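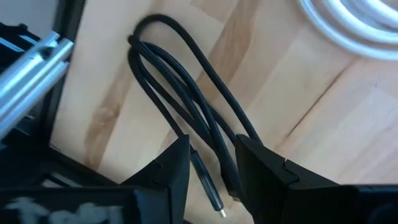
Grippers & End Effectors > Kits and Reviews

Trumdale wrist cam + finger kit, worth it for cable work?

benchgoblin
August 24, 2019
Okay so I finally caved and bought the Trumdale kit, the one with the two tapered fingers and the little camera that sits back at the wrist. I've had it three weeks and figured I'd write it up because there's almost nothing on it here. Shot at the top is the wrist cam view going in on a black cable on my wood table.

Good stuff first. Mounting was painless, four screws and a connector. The fingers come to a blunt tip and they don't block the view, so I can see the cable plug sitting right between them before I close. On my old Piras setup I was basically guessing for the last inch!

Not so good: the software. The Clekus driver it ships with wants to reconnect every time the arm goes idle, and the manual has nearly 30 pages on safety and one on calibration. One!

Grasping is decent. I ran 54 tries on cables last weekend and most of my misses were on the folded bundles, where it grabs two strands when I wanted one. Pens and blocks, no trouble at all.

solderfumes
Nice writeup. What did you pay? Ronmont had it at 2000 when I looked and I closed the tab pretty fast.

benchgoblin
Same, 2000 from Ronmont, shipping included. Yeah, it hurt.

tapeandhope
Gonna disagree on the fingers. Blunt tips are the wrong choice for cable. You want something thin that gets under a strand, and with those you're always pushing the loop down into the table first. I sent mine back.

benchgoblin
Did you try coming in by the connector end? That barrel shaped plug is way easier than the loops. I don't go for the middle of the bundle anymore unless I have to.

tapeandhope
Sure, if the plug is out in the open like yours. Mine were usually buried. For that money I shouldn't have to pick my spot.

mossy_servo
I'm with goblin on this one, kind of. We use the same kit for sorting chargers and the tips hold up fine, but I stuck thin rubber on the inside faces and it got a LOT better. Stock they're pretty slick. Also can you tell me how your camera does with black on black? Black fingers, black cable, my detector hates it.

benchgoblin
It's not great. Over the pale wood the cable shows up fine, but once it runs behind a fingertip the detector loses the edge. I've been thinking about painting the tips orange.

mossy_servo
Do tape first. Paint chipped off mine in a week.

solderfumes
Does the idle disconnect happen over Ethernet too or only USB? That would be the dealbreaker for me, not the fingers.

benchgoblin
Only tried USB so far. Ronmont support says there's a driver update coming in October, so we'll see. I'll run it on Ethernet this week and post back.

tapeandhope
They told me there was an update coming too, back when I was asking for my refund. Keep your box.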